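Chapter 4
Reading the Page: Panels, Gutters and Pace

4.1 Scope of the chapter

Chapter 3 dealt with the outside of the graphic novel: format, paper, cover and spine. The present chapter moves to the inside and treats the page as a unit of reading. It is written for students who will be asked to select, review or teach comics for readers aged eight and over, and it assumes no training in drawing. The terms introduced in 4.2 are used without further explanation in Chapters 5 to 7.

Two books supply most of the worked material. The first is Bernadette Huet's Brukgate, a story for younger readers set in a town with a disused canal. The second is Josiane Gautier's Sturnora, aimed at teenagers, in which two sisters share a flat during a long summer. They were chosen because they differ in almost every technical respect. Brukgate keeps to a fixed grid for most of its length. Sturnora changes its layout on nearly every page and often drops the panel border altogether.

4.2 Basic terms

A panel is a single picture unit, with or without a drawn border. The gutter is the space between two panels. A tier is a row of panels read in one sweep across the page. A bleed is a panel that runs to the trimmed edge of the paper, and a splash is a panel that fills the whole page. A spread is a pair of facing pages. It should be examined as one design, even when the artist has drawn the pages separately.

The word "pace" is used loosely in reviews. In this book it means the ratio between story time and reading time. A page with 14 small panels may cover three seconds of story and still take longer to read than a splash that covers an afternoon. Pace is affected by the number of panels, the amount of lettering, and the degree of change from one panel to the next. Of these, the last is the most often overlooked by new reviewers.

4.3 The domestic interior

Many comics for young readers take place indoors, and the kitchen is the commonest room. It gives the artist fixed objects - a cooker, a sink, a door - that can be repeated from panel to panel so that the reader always knows where the characters stand. Huet draws her kitchen from the same angle throughout Brukgate. Gautier moves the viewpoint each time, and relies on one or two large shapes to keep the reader placed.
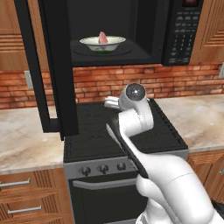 Fig. 4.1 Kitchen interior with the microwave door open and a bowl on the turntable. Computer-rendered.

Fixed objects also carry information about time. On page 58 of Sturnora the younger sister leaves a cup on the window sill. It is still there on page 61, and the reader understands that the intervening pages cover a single morning. No caption states this. A reviewer who reads only the lettering will miss it and may report, wrongly, that the order of events is unclear.

4.4 Gutters and inference

The gutter asks the reader to supply what has been left out. Small omissions are filled without effort. Larger ones slow the reader down, and an inexperienced reader may turn back a page to check. This is not a fault in itself. In Brukgate the largest omission falls between the end of the first part and the opening of the second, where the search for the dog Dasham is dropped and taken up again on a Wednesday with the canal already drained. Huet prepares for it with a page of three wide, silent tiers.

The width of the gutter is a separate matter. Amissah lettering sheets, reproduced in Appendix B, allow for a standard gutter and a double one. The double gutter usually marks a change of place. Students should note where an artist departs from her own practice and record the page number.

4.5 Preparation

Before going on to 4.6, read the first 14 pages of either book twice, once for the words and once with the lettering covered. Keep both sets of notes. They will be needed for the layout diagrams in the next section.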